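Can a machine fold and put away towels yet?

Home & Shop Help > Machines and gadgets
Posted 1/9/18 by carrilho_laundry

We run a small wash and fold, 18 machines out front, two folding tables in back. Towels are the bottleneck. My brother in law keeps sending me videos of robots folding a towel and says we should wait to hire till they're for sale. I say the videos are sped up. Who's right? Not looking for a giant ironer type thing like hotels have, we don't have the floor space. Just want something that takes a towel out of a pile, folds it, stacks it in a basket. Also would it do washcloths or do those get folded by hand regardless.

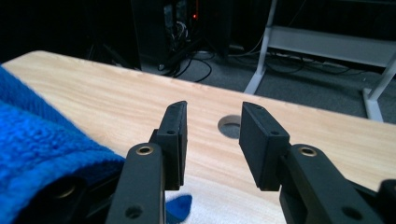 Blue fleece towel, white cloth, two fingers to do it with.

Budget is whatever one part time person costs us for a year, maybe a bit more if it really works. Thanks in advance, have to get back to the counter.

Lurdes Pinheiro

Your right about the videos. Check the corner of the screen, a lot of them say 10x or whatever in tiny print. I worked on handling gear at Sustodura before I went back to shop work and cloth was the job everybody wanted and no one would quote.

Reason is pretty simple. A box is the same shape every time you pick it up. A towel isn't. Grab it in the wrong spot and you've got a rope. The machine has to find a corner, then find the OTHER corner, and both might be tucked under. You do that by feel without thinking. Two flat fingers with no feel in them have to do it by looking.

We timed one for a customer, plain bath towels, one size. 103 seconds for a single fold and that was a good one. Your part timer does a stack in that. 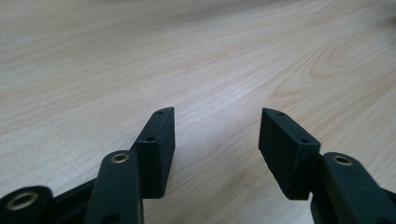 Would a harder, smoother table make it easier for a gripper to pick up a flat washcloth?
Usually the opposite. With a flat thin cloth on a hard top the fingers have nothing to get under, so they skid or pinch air. A bit of foam or a padded cover lets the tips press down and catch some fabric. Same trick helps people with arthritis btw.

Washcloths: by hand. Small ones are worse not better, less to hold on to and you need more of them per hour to matter.

What I'd do in your spot is hire the person and spend a little on the table. Get the height right, put the baskets at the end where the stack finishes so no one turns around. We got 40 more towels an hour out of one shop just from moving the baskets. No robot.

durkero_dave

just buy a folding board. $35 for ours. works on shirts too

Larkari Linens

Little more hopeful than Lurdes but not by much. We do table linens, and looked at this hard last September. There are feeder/folder machines that work fine if a person clips the corners in first. So the folding part is solved, kind of. It's the picking up part that isn't. And they're long, ours would of blocked the back door, so we passed.

The other thing going on is people doing the chore themselves with a gripper in each hand, so a machine can learn from how they move. Towels come up a lot in that. I think thats more likely to get somewhere than somebody programming every fold, but it takes piles and piles of tries and your towels aren't their towels.

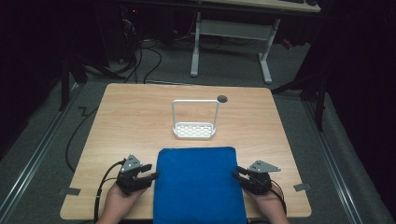

Both grippers at the blue one, little white basket behind.

If you do talk to a sales guy, bring your own towels in a heap, not folded, and ask to see it run at normal speed with no one touching anything. Ask what happens when it drops one. The two we called wanted us to mail samples and they'd send a video back. So, no.

And tell your brother in law to come fold for a Saturday.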